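Spent most of this week rewriting our house rules for recording with hand-held grippers. A few people asked me to share them, so I'm putting them in a thread. These are for the bench group at Larnska. Your shop may need different ones.

Background: the old rules were written in June and fit on one page. They covered safety and battery charging and not much else. Everybody filled in the gaps their own way, and the recordings from different people didn't match.

Rule 1. Clear the table before the first take. Only the items on the task sheet stay out. Cups, tape, phones and spare screws go on the cart. If an item isn't on the sheet and it shows up in a recording, the take gets flagged and someone has to look at it by hand.

Rule 2. Start with the fingers open and short of the object. Hold still for 2 seconds, then move. We used to let people start wherever they liked, and the first part of each take was useless for lining up the timing.

Rule 3. Both fingers stay in view at the start. If you can only see one, the mount has shifted. Stop and reseat it. Don't turn your wrist to make up for it.
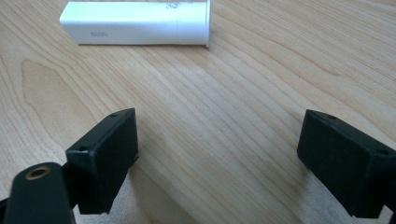
Rule 4. One approach per take. If you miss the object, finish the motion, open the fingers, back off and end the take. Mark it as a miss. Do not go in for a second try and call it one take. We keep misses. They're useful as long as they are labeled.

Rule 5. Check the screws on the fingers at the start of every session and again after 15 takes. Printed parts work loose. This one got the most pushback and I'm keeping it. It's a quick check with a hex key and it has already saved us a full afternoon of bad grip widths.

Rule 6. Don't wipe down or polish the table in the middle of a session. Do it before or after. A change in the glare partway through is a pain to sort out later.

Rule 7. Object IDs go in the log exactly as they are on the item. Leading zeros count. The Rumbridge sheet drops them when you paste, so type the ID in as text. I've asked for that to be fixed.

Rule 8. Anything private stays off the table. No mail, no badges, no prescriptions, no screens with email open. If it happens anyway, tell whoever is running the session and the take gets deleted the same day.

Rule 9. Anyone can stop a session. Sore wrist, loose part, bad light, whatever. Write the reason in the log and leave it at that. You don't have to clear it with anyone first.

So that's 9 rules, still one page if you print it small. The MacAulay bench has been on the draft already and the only change they wanted was to the wording of rule 4, which used to say "attempt" where it now says "approach."

Not covered yet: left-handed operators, and sessions with 2 people at the same table. I have notes on both but nothing I'd want people to follow.

Version date on the sheet is Saturday, November 28, 2020. If yours has an older date, please recycle it. The Dakamell folder has the current copy.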